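Sorting the Switch Drawer

I have been putting off the switch drawer since June. It is the second drawer down on the left side of the bench, and it holds every push button, selector, lamp and contact block I have pulled out of old control panels. When I could no longer close it without pressing down on the contents with my hand, I took the whole thing to the table and started over.

Most of what was in there came from two places. One was a packaging line panel that Bondar was throwing out when they moved. I paid 40 dollars for the door and everything mounted on it. The other was a box lot from Tokarz, the surplus place out past the rail yard, which sells by the box and does not let you pick through it first. I got two boxes over the winter. There were good parts in both and also a lot of cracked bezels and bare screws.

My old system was no system. Anything with a button went into the drawer. When I needed a part for a project I would dig until I found something close, and then find out at the bench that the contact block was the wrong kind. I did this with the start button on the dust collector and had to take it apart twice.

The first thing I did was make piles by mounting hole. Panel buttons mostly come for a 22 mm or a 16 mm hole, with some 30 mm ones from older equipment. If the button doesn't fit the hole you have, nothing else about it matters much. I have a scrap of sheet steel with all three holes punched in it and I tried each part in the scrap. It goes faster than calipers.

After that I split each pile by what the button does. Momentary in one group, maintained in another, emergency stops by themselves. Pilot lights got their own group. I tested the action by hand first, pressing each one ten times or so and listening. A momentary button that comes back slowly goes in the trash. I don't try to clean them anymore. I spent a whole evening once on one sticky button and it stuck again in a month.

Then the contacts. I put the meter on continuity and checked each block with the button up and with the button down. Normally open and normally closed are usually marked, and on a lot of makes the normally open terminals end in 3 and 4 and the normally closed ones end in 1 and 2. The marks wear off or get covered with panel dust, so I check them all. Blocks that beeped cleanly went into the keep pile. Anything that flickered on the meter got a second try and then went out.

In all I tested 83 pieces and kept 53. That is fewer than I expected. The worst group was the pilot lights, where the sockets were corroded on nearly every one from the second Tokarz box. The best group was the Bondar door, where I kept almost everything.

For storage I had been using sandwich bags, and they split at the corners where the terminals poke through. I bought two of the Flitulell drawer cabinets, the shallow ones with dividers. The dividers fit loosely and I had to put a bit of tape on the ends to stop them from sliding. The drawers are deep enough for a button with a contact block attached, as long as you lay it on its side. With two blocks stacked behind the head it gets tight, and I ended up leaving one row without dividers for those.

Labels are plain paper under clear tape. I write the hole size, the action and the contact type, in that order. I used to write the color too, but I can see the color when I open the drawer.

Some parts I left assembled and some I took apart. If the head and the block came from the same maker and tested fine, I left them together. If the head was good and the block was bad, I kept the head in its own drawer. I thought about taking everything apart so it would all be filed the same way, but the little locking levers don't like being worked too many times, and I have already broken a few. A broken lever means the block falls off the back of the panel the first time a wire gets pulled.

I still have a few that don't fit anywhere. I have been using a small saucer for the undecided ones while I work, so they don't roll off or get mixed back in with the finished piles. A couple have connectors I would need a mating plug for, and there's one Simton selector with a key switch and no key. I will probably keep that one for the housing.

The whole job took three evenings. Next is the relay box, which is smaller but has sockets, and the sockets have to be matched with the relays. I also want to get some ferrules in the right sizes before I wire anything new, and a better lamp for that end of the bench. The one I have now leaves the terminal numbers in shadow unless I hold the part right up under it.

If anyone has a good way to store contact blocks by themselves, leave a note. Mine are in one drawer all mixed together, open and closed, and I have only put a dot of paint on the closed ones so far.

Last ones on the table, a black and orange button and a paler one with a white body: 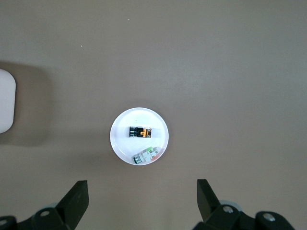

Elżbieta Krawczyk
I keep my contact blocks snapped onto short pieces of DIN rail when they have the clip for it, and on a strip of cardboard with slots when they don't. Open on one strip, closed on the other. The paint dot works too but use nail polish, since model paint rubbed off mine. And please keep the good heads from the 30 mm pile. I paid 70 dollars for two of them last year when a machine needed them and I had thrown mine out.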